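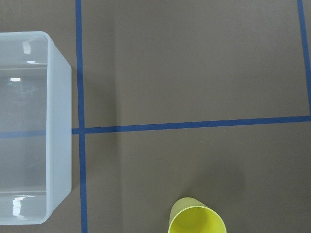
Home Guides Downloads Support Contact

4. Marking Out the Sorting Table

This section covers the layout of a Drellumdale sorting table with masking tape. Complete Section 3 (leveling) first.

4.1 Preparation

1. Clear the table and wipe it with a damp cloth. Let it dry fully.
2. Measure the usable width. The standard layout needs at least 112 cm.
3. Put a small pencil tick at each zone corner.

NOTE: Use low-tack masking tape in a color that stands out from the table top. Blue works on gray and brown surfaces.

4.2 Taping

1. Run the first strip from the back edge to the front edge, 44 cm from the left side.
2. Run the cross strip left to right over the first one. Press down firmly where they overlap.
3. Add the short strip from the back edge down to the cross strip. Trim the end flush.
4. Rub all strips flat with a dry cloth.

A slight lean in a strip is acceptable -- the zones are guides for placement and are not used for measuring.

CAUTION: Do not cut tape on the table top with a blade. Tear it or use scissors.

4.3 Placing Containers

1. Set the storage bin at the left side.
2. Place the cup in the zone nearest the operator.
3. Leave the back zone open for items waiting to be sorted.

NOTE: Keep filled bins under 3 kg.

4.4 Replacing Tape

Replace any strip that lifts at the ends. Pull old tape back slowly at a low angle. Residue comes off with warm water and dish soap -- do not use solvent.

Spare tape is supplied in 50 m rolls. See Section 9, Forneck parts list.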